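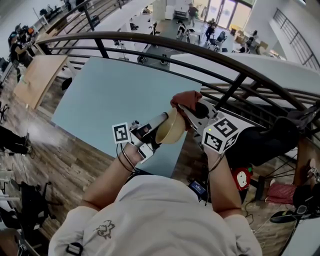

Subject: Re: [mapgroup] Why does the border follow the ridge and then stop?

Aaliyah Cormier wrote:

> I have been working through the border chapter and I'm stuck on Chile and Argentina. The book says the line follows the Andes, and on the small map it does. But when I look at a larger map, it wanders all over the place in the south. If the mountains are the border, why is there anything to argue about? A mountain range is pretty hard to misplace.
>
> Also, does anyone have a good example of a border that ignores the terrain completely? I need one for the second half of my talk in July.
>
> Aaliyah

Aaliyah,

The short answer is that "the mountains" is not a line. A range can be a hundred miles wide, and somebody has to say where in that width the border goes. There are two usual ways to do it. One is to connect the highest peaks. The other is to follow the watershed, meaning the line where rain on one side drains one way and rain on the other side drains the other way.

In the northern and central Andes those two lines are mostly close together, so it didn't matter much which one you meant. The treaty of 1881 said the border would run along the highest peaks that divide the waters, which reads as if they were the same thing. In Patagonia they aren't. Glaciers cut right through the range there, and several rivers start on the dry eastern side and run west through the mountains to the Pacific. So the high peaks are in one place and the divide is well to the east of them. Chile argued for the divide and Argentina argued for the peaks, and each reading happened to give more land to the country that liked it. It went to the British crown for arbitration, and the award in 1902 split the difference in a lot of places. That is why your larger map looks the way it does. Several big lakes got cut in two, and the same lake has a different name on each side. Lago General Carrera in Chile is Lago Buenos Aires in Argentina.

There is still a stretch in the Southern Patagonian Ice Field that has not been fully marked. Check whether your map leaves it blank. Some do, and some draw a line there anyway.

For your second question, I would use the 49th parallel between the United States and Canada. It was picked in 1818 for the part from the Lake of the Woods to the Rockies and extended to the coast in 1846. It crosses rivers, prairie and mountains without paying attention to any of them. Two things come out of it that work well in a talk:

- Point Roberts, Washington, is the tip of a peninsula that hangs down below the line. You can't drive there from the rest of the state without going through Canada.
- The Northwest Angle in Minnesota came from an older treaty that relied on a bad map. The mapmakers had the Mississippi starting much farther north than it does, so the line they described could not be drawn.

The marked border on the ground is not exactly on the parallel either. The survey crews in the 1800s took star readings, and the pull of nearby mountains threw off their plumb lines. The monuments are the legal border now, so the line is really a chain of short segments between them.

If you want a European case, Baarle is the one everybody uses, and I would skip it for that reason. Most of your audience will have seen it.

On sources, the Grornwood reading room has a decent set of boundary studies. Ask for box 26 and you should get the Andes folder. The catalog number is 3394, but the desk goes by box. The Van den Broek atlas is on the open shelf. Plate 30 has the Patagonian lakes at a scale where you can see the rivers clearly, and I'd put that one on the screen before you say anything about treaties. The Flustden copy is missing that plate, so don't make the trip for it.

One correction to my own message from last month - I wrote that the Pyrenees border follows the watershed the whole way. It doesn't. The Val d'Aran drains north toward France and belongs to Spain. Someone from the Flillitz group wrote to me about it off list, and they were right.

I can read a draft if you send it before the end of the month. Please keep it under 4 pages, my printer is slow.

Þórey Stougaard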